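Going to write down how our parish keeps Lent, as a few people who moved to Fulard this winter have asked. It's a thread so mute me if it's not your thing.

Ash Wednesday first. Mass is at 7 in the morning and again at 7 in the evening. The morning one is short, no singing, and people go straight on to work with the ashes still on. The evening one is full. If you want a seat, come early or be ready to stand by the font.

The ashes are made from last year's palms. If you still have yours tucked behind a picture or a crucifix, bring it back in February and put it in the basket in the porch. Please take off any ribbon or wire first. They don't burn down well with wire in them.

Fasting. The rule for Ash Wednesday and Good Friday is one full meal and two smaller ones that together don't make up another full one, and no meat. That's for adults up to 59. If you're ill, pregnant or on tablets that need food, you eat. You don't have to ask anyone.

Fridays are no meat as well. In this parish most households also leave off sweet things until Easter, but that is custom and not a rule. My grandmother's family left off butter too. I've tried it and lasted 3 days.

Stations of the Cross are on Friday evenings after the rosary. In the older Polish families you also get Gorzkie żale, the Bitter Lamentations, on Sunday afternoons. It's sung kneeling for a good part of it. There are booklets with the English on the facing page. The tune isn't hard once you've heard it through.

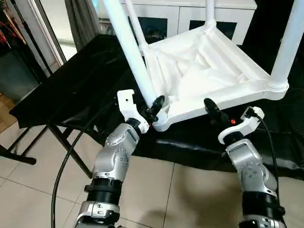
The soup supper comes after Stations, in the hall, and anyone can come whether they were in church or not. It's vegetable or barley soup, bread, and water. You put what you would have spent on your dinner in the tin. We cover the tables with black plastic sheeting, the shiny sort, and it does the job well enough. Barley soup wipes straight off. Paper cloths were a waste, they went through in the first ten minutes.

Last year we fed 100 people at the biggest supper, which was too many for the pans. This year there's a second sitting. If you can bring bread, bring it sliced. Pawlak bakery lets us have what's left at closing but it's never enough on its own.

Statues and crosses are covered in purple from the fifth Sunday. Children always ask about this one. The covers stay on the crosses until Good Friday and on the statues until the Vigil. The cloths are old and have been let out and patched, so if you're helping to put them up, please pin at the hem and leave the middle alone.

Palm Sunday. We start outside at the Drorex car park, go down Gruline Lane and into church singing. If it rains we start in the hall. You'll be given a palm cross, or you can bring your own branch. Willow with catkins is what the Polish families bring, and some make the tall ones with dried flowers. Those get very tall. Mind the lights in the porch.

Maundy Thursday Mass is in the evening. After it the altar is stripped and the Sacrament is carried to the side chapel, and people stay to keep watch until midnight. You can come for ten minutes or the whole time. It's kept silent. Phones off, and the side door is the quiet one. The main door bangs.

Good Friday is at 3 in the afternoon. No Mass that day, anywhere. There are readings, the Passion, the long prayers and then the cross is brought in and people go up to kiss or touch it. It takes a while. There's no shame in sitting down.

Holy Saturday morning is the blessing of the food baskets. Eggs, bread, salt, a bit of sausage, horseradish, a lamb made of butter or sugar if you have one. White cloth on top. It takes 2 minutes per group and then the next lot come in. You don't eat any of it until Easter morning. Everyone is welcome to bring a basket, you don't need to be Polish.

The Vigil starts after dark with the fire outside. Wear a coat. Small candles are handed out at the gate and we've got 100 of them, so share within a family if you can. Wax on the pews comes off with an iron and brown paper, but we'd sooner not have to.

Confession before Easter: Saturday mornings through Lent, and longer hours in Holy Week. The queue in Holy Week goes out of the door, so go earlier if you can manage it.

I've probably left something out. Times are on the board in the porch and they do change, so check there before you set off.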